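Hustell Publishes Good-Practice Guide for Humanoid Robots Handling Produce

BUCHANAN, August. Hustell today released the first edition of its good-practice guide for two-armed humanoid robots that pick and carry produce in retail settings. The document, titled Biltby Practice for Shelf and Basket Work, contains 47 clauses and is open for public comment for 30 days.

The guide applies to legged and wheeled humanoids with multi-fingered hands working at open shelving, crates and hand baskets. It does not apply to fixed arms behind guarding, to conveyor picking or to stockroom pallet work. It is voluntary and does not replace any legal duty on an employer or equipment supplier.

Drafting was based on 640 logged handling runs at the Hustell test floor in Buchanan. The floor is laid out with slatted wooden crates and plastic shopping baskets stocked with mixed items, including grapes, peppers, potatoes and pumpkin. 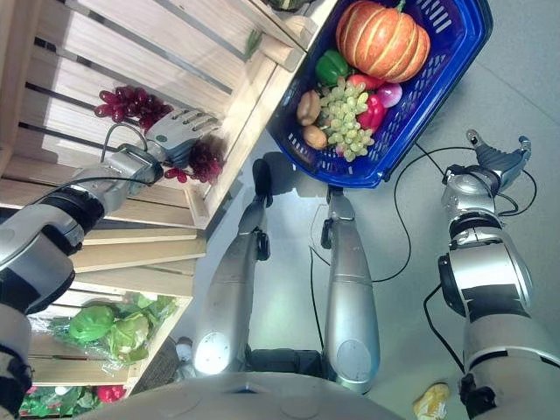 Approach and grasp

Clauses 4 through 15 cover the movement of the hand toward an item. The operator must define a slow zone in front of the shelf before work begins. Inside the zone, hand speed is limited to the value at which the robot can stop without touching the shelf face. The hand enters open and closes only after the target has been confirmed by a wrist-level view as well as a head-level view.

Items that hang over a shelf lip, such as bunched grapes, are treated as a separate class. The guide requires a grasp close to the stem end where the hand can reach it, and a pause after closing. If the bunch shifts during the pause, the hand must open and the attempt is logged as incomplete.

Cables and floor area

Clauses 16 through 24 address cables. External cables are permitted during testing and commissioning. They must be long enough to allow full arm travel. The operator is to check the loop at each wrist through the full range of the task before the first run and again after any change of hand or tool.

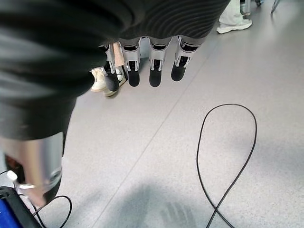

Cable on the floor must be kept out of the path of the feet, and its position must be checked after each break in work. Persons assisting with a test may stand on the floor during setup. Before arm motion is enabled, the operator calls the start aloud and waits for a reply from each person present. A stop control must be within reach of the operator at all times and must be tested at the start of each shift.

Test items

The guide permits artificial produce for training and acceptance runs. Artificial items must match the general size and shape of the real item and must be recorded as artificial in the run log. Results from artificial items may not be quoted as evidence of bruising or damage rates on fresh goods.

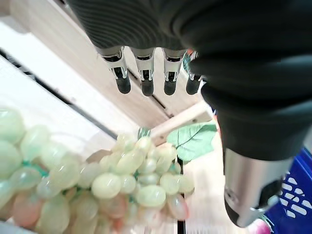
Hand coverings are inspected for tears, loose seams and trapped debris before each session. A covering that limits finger travel is to be removed or replaced. Fingertip pads are wiped between item classes and changed when the surface is visibly worn. Where a covering may touch food intended for sale, the user must be able to show that it can be cleaned or discarded.

Two-handed work

Clauses 31 through 39 set conditions for tasks in which one hand holds a basket and the other works at the shelf. The holding hand must have its grip on the rim confirmed before the picking hand leaves its rest position. The two arms may not cross. Total basket load is declared in advance, and the robot must be shown to stand steady at that load with the picking arm at full reach. 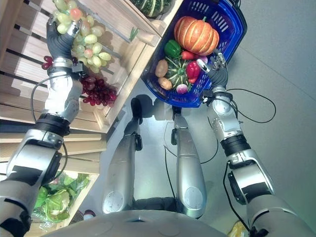
Records and review

Each run log must state the task, the items used, the hand and covering fitted, the software version and the reason for any stop. Logs are kept for 2 years. Stops called by a person are recorded in the same way as stops made by the machine.

Comments may be submitted by users, suppliers and store operators through the Hustell standards desk. Each comment should cite the clause number and propose replacement wording. A revised edition will be issued after the comment period closes.

About Hustell

Hustell prepares test methods and working practices for service robots. Its Buchanan test floor is run jointly with Jaronach, which supplies shelving layouts and run-logging software for the program.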